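Eluned Humphreys sells a method for folding laundry, and I went to see her expecting to dislike it. The method is called Terkar. It comes as a course of 8 short lessons, costs 138 dollars, and promises that a household of four can clear its clean clothes in one sitting, on one bed, without a table or a board.

"People hear the price and laugh," she told me. "Then they ask if I do payment plans."

I asked why anybody would need lessons in folding a shirt. She said the folding was the smallest part of it. What she teaches is where to put things while you work. The bed gets a smooth cover, always a plain one, and the clothes go on it one at a time from the near corner. The middle stays clear for folding. The far side is for finished stacks.

This sounded to me like what my mother did for free. I said so.

"Your mother probably did it well," Humphreys said. "Did she teach you?"

She did not, but I wasn't there to talk about that.
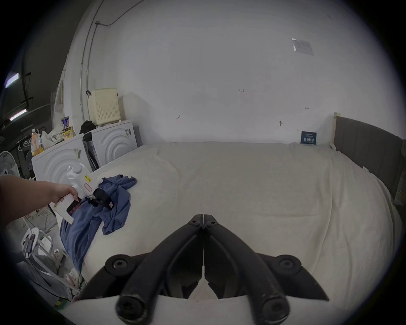
*The white fleece blanket, smoothed across the middle, with a blue garment lying crumpled at the near-left corner.*

The choice of fleece bothered me. Fleece grips, and a cotton shirt laid on it doesn't slide when you want to turn it. Humphreys says the grip is what she wants, because sleeves stay put. I tried it at home that evening and had to lift every shirt to turn it over. The sleeves did stay put, I'll give her that. I also found lint on a black sweater, a subject the lessons skip.

Suleiman Jibrin took the course in January and dropped out after lesson 4. He runs the linen room at Vikumari, a small guesthouse, and had hoped to use it for towels.

"It's fine for one person with one basket," he said. "I've got 500 pieces in a busy week. I'm not laying them on a bed one by one."

He still uses the near-corner rule for his own shirts, and he thinks it saves him a few minutes. He hasn't timed it. Neither has Humphreys, as far as I could find out. When I asked for numbers she offered me letters from customers - all of them happy, none of them with a clock.

"You want a stopwatch," she said. "I want people to stop sleeping next to a pile."

I asked whether the pile comes back.

"Of course it comes back. It's laundry."

She is working on a second course, for closets, and hasn't set a price.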